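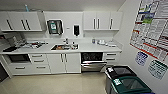
How long should a demo slot be on an open day? Sixteen minutes, if you want to reset between groups and still have a voice by mid-afternoon. We printed 11 on the schedule and paid for it.

Open day, September. Notes for me, Esmaeil, and whoever gets stuck with this next year.

First group in at 10:20. Kitchen demo, tidy-up task, the version we rehearsed at Eltside. Planner came up on the second try. The first try it sat there thinking for so long that a man from Plokgate asked if this was the energy-saving mode. I said yes. Sorry.

Drawers: fine all morning. Dishwasher: we skipped it after the second group. The long handle throws off the grasp estimate and I was not going to debug that in front of schoolchildren. Cups at the right end of the counter went well, and got applause, which the drawers never do. Afshin wants it noted that the drawers are the harder problem. Noted.

Battery was at 78 percent going into lunch, better than expected. Arm speed capped the whole day. One visitor told me her grandmother was faster. We have no baseline for the grandmother.

Jorville people stayed for two slots and asked good questions, mainly about what happens when somebody moves the bins. (It replans. Slowly.) Zamani asked for the price. Afshin said the research platform isn't for sale, and they asked for the price again.

To do:
- log rotation, the disk filled up during the last group
- printed 1,000 flyers, bring fewer
- longer slots, see top
- dishwasher handle, Esmaeil has an idea involving the wrist camera
- find my other charger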